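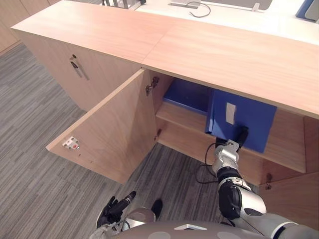 Praltness is a method for training robot arms to remove and replace items stored in confined spaces such as cabinets, lockers and shelving compartments. It belongs to the family of imitation learning methods, in which a control policy is fitted to recordings of a task carried out under human control. The method was developed at the Griritz laboratory in Ferport and released in December 2020.

Background

Most grasping methods assume that the arm can approach an object from above. Inside a cabinet the approach is limited by the door, the side walls and the shelf over or under the object, and the arm itself often hides the object from a head camera during the last part of the reach. Earlier systems handled this with a full geometric model of the furniture, which had to be measured again for each new cabinet.

Method

Praltness splits each recorded task into two segments, called entry and withdrawal. Entry covers the motion from free space to the first firm contact with the item. Withdrawal covers everything from that contact until the item has cleared the compartment. A separate policy is trained for each segment, and a small classifier decides when to switch between them.

Both policies take head camera images and joint positions as input. The withdrawal policy also receives an estimate of the force at the wrist, computed from motor current. The output is a short sequence of target joint positions, which is replaced before it has been fully carried out - a practice known as receding horizon control.

Training data

The released data set holds 3,000 recordings made with 6 cabinets. Items include boxes, folders and binders. Recordings in which the item was dropped are kept and marked, and are used only to train the classifier.

Results

In the published tests, each policy pair was run 400 times on cabinets absent from the training data. The item was fully withdrawn in 300 of these runs. The most common failure was a late switch from entry to withdrawal, with the gripper closing on the item but continuing to push inward. Removing the force estimate made this failure more frequent.

Limitations

The method does not open doors. It requires that the compartment be open at the start of the run, and it has not been tested with stacked items.

See also

Vermeulen switching rule
Receding horizon control
Imitation learning
Wrist force estimation

Categories: Robot manipulation | Machine learning methods

Page last edited Saturday, May 29, 2021 | Contact | Back to top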